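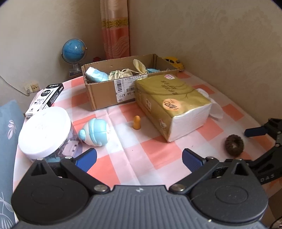 A checkered cloth on a table set in the corner of a room.

Godorard renters asked to pay for "kitchen refresh"

Tenants at the Ackah apartments in Godorard will see $34 added to their monthly rent starting in August, a charge the landlord, Rasa, calls a "kitchen refresh contribution." What they get for it is hard to pin down.

A one-page letter sent to all 207 units promises "brighter eating areas" and "updated surfaces." It gives no work schedule and doesn't name a contractor. Rasa says 56 kitchens are already finished but would not say which ones.

Pejman Ansari, who has rented on the second floor for six years, said his was listed as complete.

"They painted one wall," he said. "I bought the table myself."

Over a year the charge comes to just over $400 per unit. Rasa called that "modest" and said a tenant survey showed strong support. Asked for the survey, the company sent the same letter again.

The Vumodport housing office, which covers Godorard, said it had received complaints and would look at the leases. It gave no date.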